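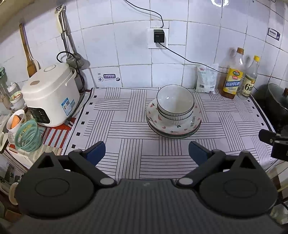 Case 2149
Product: Veres under-counter dishwasher
Subject: Upper rack not getting clean, gritty film on bowls
Opened by: Emese Pintér
Assigned to: Sipho Ngcobo, Flurnness appliance support
Status: Closed

Original report

The dishwasher is 4 years old and worked fine until the start of September. Now anything on the upper rack comes out with a gritty film, mostly on the inside of bowls and cups. Plates on the lower rack are fine or close to it. No error code on the display. The cycle runs to the end and the water drains. I have tried two brands of tablets and there was no change. We use the Normal program almost every time. Please advise before I pay for a visit.

Reply, Sipho Ngcobo

Thank you for the report. If the lower rack is clean and the upper is not, the usual causes are a blocked upper spray arm, a partly blocked filter, or a feed tube that is not seated against the back wall. Low water level can do it too. Please check in this order and write back with what you find:

1. Take out the filter at the bottom of the tub. Turn counterclockwise, lift, rinse both parts.
2. Spin the upper spray arm by hand. It should turn freely and not touch anything.
3. Unscrew the arm and hold it up to a light. Look through each hole.
4. Push the upper rack all the way in and check that the tube at the back meets the port.

Also let me know your water hardness if you have it, and what the softener dial is set to.

Update, Emese Pintér

Filter had some label paper and a bit of glass in it. Rinsed. Spray arm spins. Three holes on one side looked dark, so I poked them out with a toothpick and got some seeds and more paper. Rack tube looks seated.

Water here is hard. The last report from the building said 400 ppm. Softener dial is on 2. I don't remember ever changing it.

Ran Normal again afterward. Better, but the bowls at the back still have grit in them. The cups in front are clean now.

Reply, Sipho Ngcobo

Setting 2 is too low for 400 ppm. Please move the dial to 5 and top up the salt. Run one empty rinse afterward so that spilled salt does not sit in the tub.

Hard water leaves a white film that wipes off with vinegar. Grit you can feel with a finger is food soil, and that points back to spray or filter. Could you wipe one bowl with vinegar and tell me which it is? Also, how are the bowls loaded?

Update, Emese Pintér

Both. Vinegar took off a haze, and there was grit under it that needed a sponge. Dial is now on 5, salt is full, rinse done.

Bowls go in the back row of the upper rack, facing up at a slant. My neighbor Norbert Magyar said that was probably wrong. Ours are fairly deep and they don't sit well between the tines if I turn them over.

Reply, Sipho Ngcobo

A bowl that faces up will catch whatever comes off the dishes around it and hold it through the final rinse. Stand each one on its edge, with the inside facing the spray and tipped a little past upright so it drains. Leave a gap between bowls. Nested ones will not get clean at any setting. If the tines are too close together, every second row on this model folds flat. Press the gray tab at the end of the row.
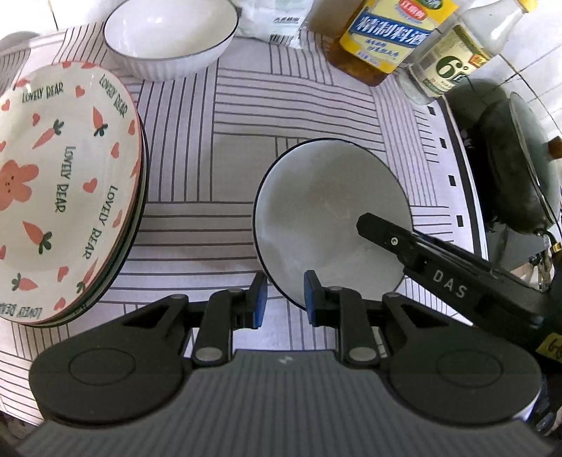 Test cycles

Cycle 1. Normal, 50 minutes, bowls on edge, tines folded. Back row clean except for one bowl in the left corner. No haze.

Cycle 2. Same program. Same corner, same result. I moved the bad bowl to the front and put a different one in the corner. The one in the corner came out gritty.

Cycle 3. Intensive. Corner still bad, everything else clean.

Reply, Sipho Ngcobo

If it follows the position, the water is not reaching that corner. Please take the upper arm off again and check the end cap on the long side. On machines of this age the cap can work loose, and then pressure is lost at the tip.

Update, Emese Pintér

Cap is there but it moves when I push it. When I ran water through the arm in the sink, most of it came out around the cap.

Resolution

Replacement upper spray arm (Bramine, aftermarket fit) sent from stock and installed by customer. No tools needed. Two Normal cycles run with a full upper rack, corner position clean both times. Softener left on 5.

Filter to be rinsed monthly. Case closed at customer's request. Reopen under the same number if the film comes back.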